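Section 4. Setting Up the Dish Corner

Read this section before you unpack the mug tree. Most kitchen storage guides, ours from last year included, promise that a rack and a couple of hooks will give you back half your counter. They won't. What you get is a place where clean dishes can stand without touching each other, and a surface you can wipe in one pass. If you were sold more than that, take it up with the seller.

The Clevow set ships with the mug tree, the slotted dish rack, the plate stand and the mat. The Skullora storage box is sold separately. You do not need it for anything in this section.

4.1 Before you start

Measure your counter. The product page says the full layout fits "any standard kitchen," a phrase I have never been able to pin down. You need 784 mm of clear width for the mat and all three stands. If you have less, leave out the plate stand and keep the rack.

Check the height under your wall cabinets as well. The mug tree wants 380 mm, and you need room above that to lift a mug off its peg. People measure the tree and forget the lifting.

CAUTION: Do not set up on a counter that slopes toward the sink. The mat grips well enough, but a loaded mug tree on a slope will lean, and the first heavy mug you take off the high side will bring the rest with it.

4.2 Laying the mat

1. Wipe the counter and let it dry completely. Water trapped under the mat stays there for days.

2. Unroll the mat with the smooth side up. It will curl at the corners. Ignore the advice on the carton about ironing it. Put something flat and heavy on each corner overnight.

3. Line up the long edge with the front of the counter. Leave a gap at the back so you can get a cloth behind it.

Note: The mat is described as heat resistant. Treat that as meaning a warm plate. Hot pans go on a trivet.

4.3 The mug tree

1. Push the post into the base and turn it until it stops. If it squeaks, it isn't seated.

2. Fit the pegs by hand. No glue. Kosmas Kokkinos, who tested the first batch for us, glued his and then could not get the post into the dishwasher box when he moved.

3. Hang the first mug by its handle, then hang the second on the opposite side before adding any others. Keep the two sides even from then on.

4. Give the base a light push. If it rocks, look for crumbs under it before you blame the wood.

Note: Mugs hang with their openings facing down or out to the side. That keeps dust out. It does not dry them, whatever the leaflet says, and a mug put up wet will drip on the mat.

4.4 The dish rack and plate stand

1. Put the rack where you can reach it from the sink with a wet plate in your hand. Try it once with a dry plate before you commit.

2. Stand plates upright in the slots, leaving space between them. The rack will take more than it should. Full to the ends, it dries nothing.

3. Use the plate stand for dry plates only. Put the largest at the back.

4. Bowls are a weak point. A deep bowl falls forward out of the slots, and I have yet to find an arrangement that stops it. Keep bowls flat on the mat, or put them away in a cupboard.

Note: Small cups can sit low in the rack between plates. Take them out first or you will chip something.

4.5 Where the toaster oven goes

The toaster oven is the item people most often get wrong. Put it at one end of the mat, with the door facing the open middle. Pull the door all the way down before loading the rack, and check that it clears everything. Keep plastic stands well away from the sides and back, and follow the distance in the oven's own manual over anything printed here.

Fruit can live on the mat if you have space. One apple is fine. A heap of them rolls.

4.6 Layouts to compare

The mug tree stays up in all four, and its two mugs with it. The plates and the bowl are where the layouts differ.
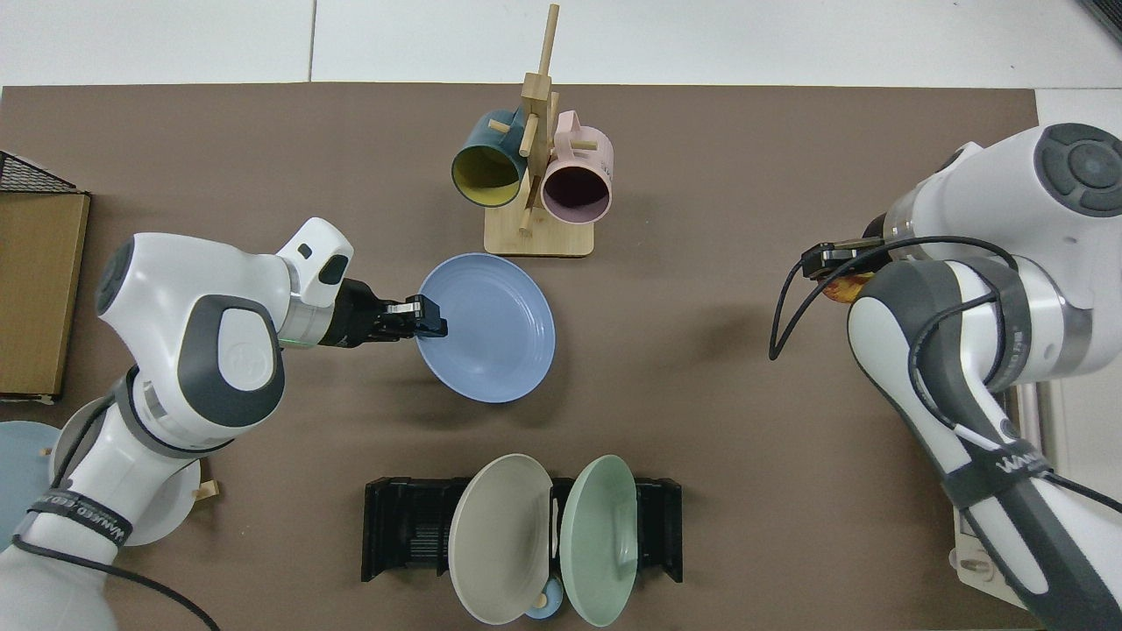
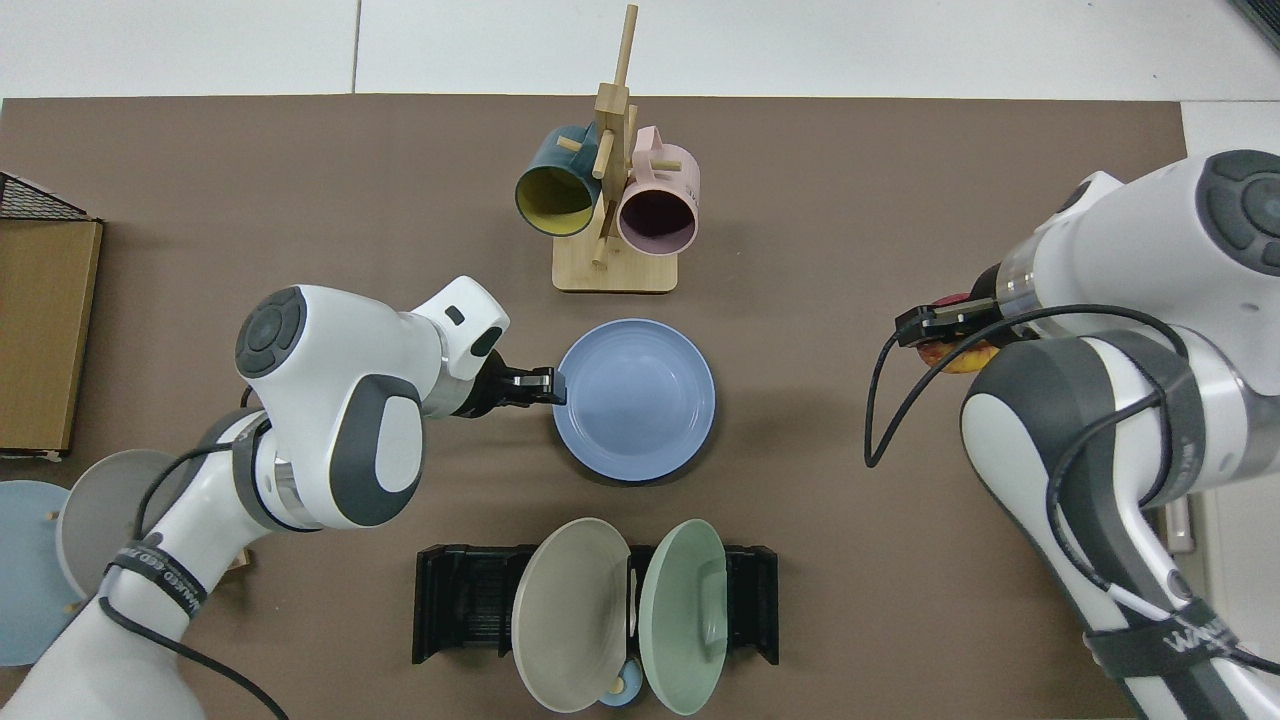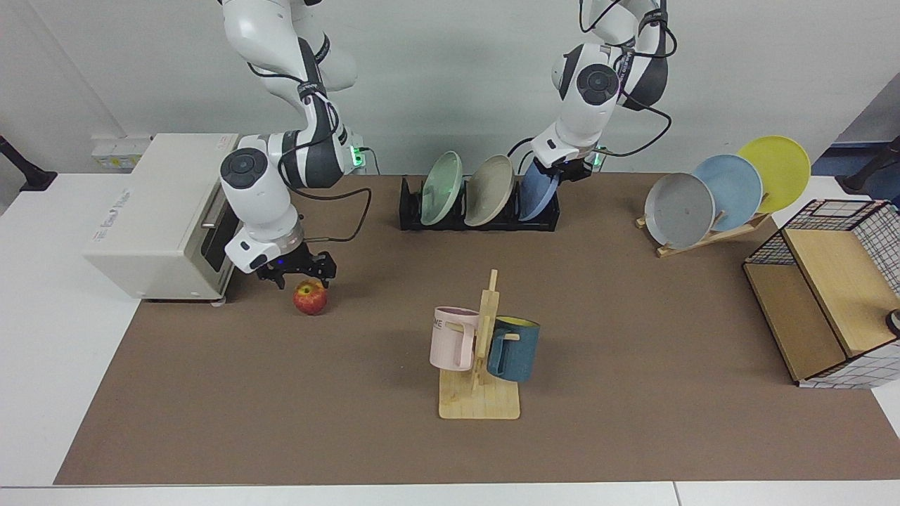
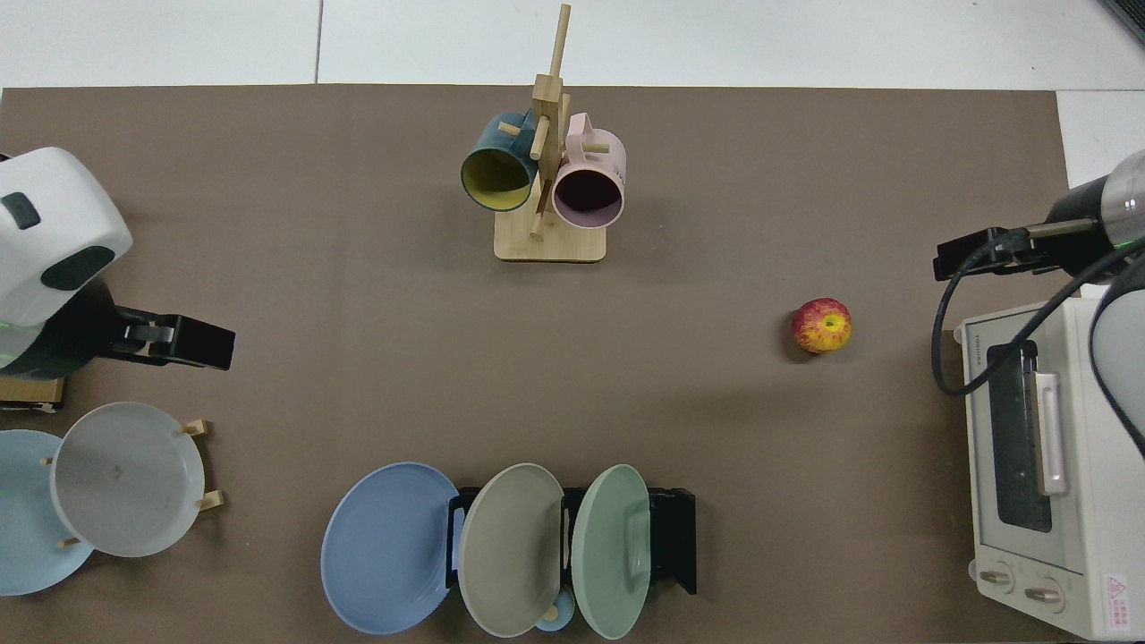 4.7 Living with it for a week

1. Leave the layout alone for the first few days, even if it annoys you. Polyxeni Koutsoukos moved her rack 9 times in May and ended up with it back by the sink.

2. After that, take away one thing you haven't touched. It is usually a mug.

3. Lift the mat and wipe under it. If you find a puddle, your rack is too full.

4. Check the pegs and push in any that have worked loose.

Replacement pegs and mats can be ordered from Karnudero under part number 595. The Macaraeg pegs sold as a match are slightly thicker – they will go in if you force them, and then they will not come out.

4.8 Cleaning

Wipe the wooden parts with a damp cloth and dry them straight away. Wash the rack in warm soapy water.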